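# Cloth notes, May – wringing and drying

Started 9.40, upstairs basin. Yellow cloths only today, the blue ones are still in the wash.

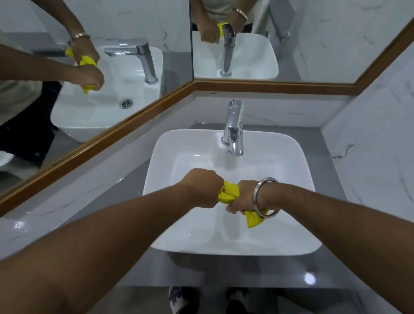
Hand wringing over the vessel sink, yellow cloth, both ends gripped and twisted.

Purpose of today: settle how we wring before weighing, then get a first set of drying times for the yellow cloth. Last month's numbers were no use. Three of us had wrung the cloths three different ways and the starting weights were all over the place. Teresa Guerreiro went through the old sheet and struck out everything before the change of scales, so I'm treating this as the first proper page.

**Cloths**

Yellow, from the Nisdale pack, washed once on a plain cycle with no softener. Marked in the corner with laundry pen, Y1 to Y6. Y4 has a pulled thread along one edge and I've put it aside for wiping down. Dry weight of Y1 on the small scales is 18 g. The others are within a gram of that, so I'm using 18 for all of them until someone needs better.

**Wringing, as agreed**

1. Fill the basin to the height of the tape mark with cold water. Cloth under for 60 seconds, press it down once to get the air out.
2. Lift it by one corner and let it run until it goes from a stream to drips.
3. Fold in half lengthways, take an end in each hand, twist until it won't go further. Hold for a slow count of five.
4. Open it out completely, fold the other way, twist again. Same count.
5. Shake once over the basin. Straight on to the scales, no laying it down on the counter first.

Keep both hands low over the bowl in step 3. The rim is wide and flat and anything that lands on it runs on to the worktop. I wiped that grey top down four times this morning and it still shows every drop when the ceiling light is on.

The tail is a nuisance. If the cloth is gathered up in the middle and not folded first, one end works loose below the hand and stays a good deal wetter than the rest. You can feel it when you open the cloth out. I did Y2 badly on purpose to see how much difference it made: 427 at the first weighing (soaked, in the dish, dish not taken off), then after a gathered wring it was still noticeably heavier than Y1. I forgot to zero the scales between the two so I'm not writing the second figure here. Repeat tomorrow with the dish tared.

**Drying, first run**

Y1, Y3 and Y5 wrung as above and hung over the Abreu rail, one peg each, window shut, extractor off. Room door open for the first part of the morning and then closed – my fault, I didn't think about it until I came back up with the clipboard.

- Y1, left end of rail: dry to the touch at 156 minutes
- Y3, middle: not dry at the same check, still cool along the fold
- Y5, right end: dry except for the hem

The middle of the rail is slow. I'd guess the cloths on either side are too close to it, but it could also be the fold, as I had Y3 hanging double and the other two nearly single. Next time all three single, a hand's width apart, and swap the positions round.

"Dry to the touch" is also not good enough. Teresa's suggestion is to weigh at intervals and call it dry when two weighings in a row agree. That means taking the cloth off the rail each time, which disturbs it, but I'd sooner have a number than my thumb. Try every half hour to start with and see whether it's worth going closer.

**Soap**

One cloth (Y6) rinsed after being used with the Clendine hand soap, two pumps. It took three changes of water before the bubbles stopped when I twisted it. After that it wrung out much like the others. The skin on my fingers was tight by the end, so gloves for the longer sessions, if we can find some thin enough to grip with. The thick ones from under the stairs are hopeless, the cloth just slides round inside your fist.

**The basin**

Fine for this. Shallow, so you can't leave more than one cloth under at a time without it riding up the side. The lever tap is easy to knock on with the back of a wet hand – push it right over to cold before starting so at least it's always the same water. Waste runs clear. I put a strainer over it after lunch and collected a small amount of yellow fluff, bagged and labelled, in the drawer with the pegs.

Splashes on the mirrors dry into spots. Wipe them with a dry cloth at the end of the session (Y4 will do) and do the marble strip behind the basin at the same time, as the drips sit along the bottom of it.

**Jewellery**

Put it on the sheet as a yes/no. A bangle doesn't get in the way of the twist as far as I can tell, but it wants drying off before you touch the scales. Rings I'm less sure about. There's a snag on Y5 that wasn't on my list this morning.

**To do**

- Repeat Y2, gathered against folded, scales zeroed with the dish on
- Single-hung run, three cloths, positions swapped
- Blue cloths from the Herix pack, wash and mark before use
- New tape for the fill mark, the present one is lifting at the corner
- Ask Teresa whether she wants the extractor on or off as standard. I'd say off, but she did all the earlier ones with it on and we can't compare otherwise
- Pegs. We're down to the wooden ones and two of them leave a brown mark

Basin drained and wiped, rail left up with Y3 on it. Please leave it there, I'll weigh it first thing.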